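Imprimer | Envoyer par e-mail
Août – par l'équipe de rédaction du projet
Temps de lecture : 2 min

Réduction de la consommation d'eau des sanitaires – rapport de projet, deuxième année

1. Objet

Le projet porte sur la consommation d'eau des blocs sanitaires du bâtiment Skandelska, qui regroupe des salles de cours et un atelier. Le relevé initial ne distinguait pas les chasses, les lavabos et les fuites. L'objectif était de séparer ces trois postes à partir d'un comptage par colonne.

2. Méthode

Deux compteurs à impulsions Jurkeo ont été posés, l'un sur la colonne nord, l'autre sur la colonne sud. Les impulsions sont enregistrées pendant 96 heures consécutives, puis exportées vers le tableur Bikness. Le débit de fuite est estimé sur la plage nocturne, entre 1 h et 4 h, où l'usage est supposé nul. Les événements de chasse sont identifiés par leur volume et leur durée – un seuil trop bas confond une demi-chasse avec un lavage de mains prolongé.

3. Résultats

La campagne a fourni 2 726 événements exploitables. La colonne sud présente un débit nocturne constant, compatible avec un joint de mécanisme usé. La fuite représente environ 24 % du volume de cette colonne. Sur la colonne nord, le débit nocturne reste inférieur à la résolution du compteur. La part des lavabos est faible dans les deux cas et n'a pas été étudiée davantage.

4. Limites

Les chasses simultanées sont comptées comme un seul événement. La pression du réseau n'a pas été mesurée. Le modèle de remplissage emprunté au logiciel Lu suppose une pression constante, hypothèse discutable aux heures de pointe.

Cuvettes à abattant et carrelage gris
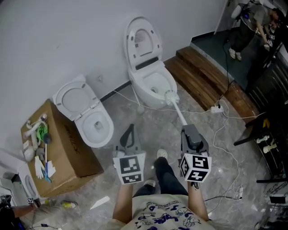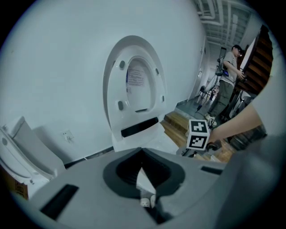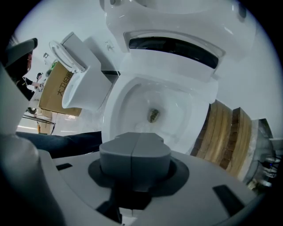

Département Génie civil – Équipements techniques du bâtiment

5. Suites

Le remplacement des joints de la colonne sud est proposé avant toute modification des réservoirs. Une seconde campagne, de même durée, permettrait de vérifier l'estimation. Le fichier de calcul est déposé sur l'espace commun du département, avec la notice d'étalonnage des compteurs.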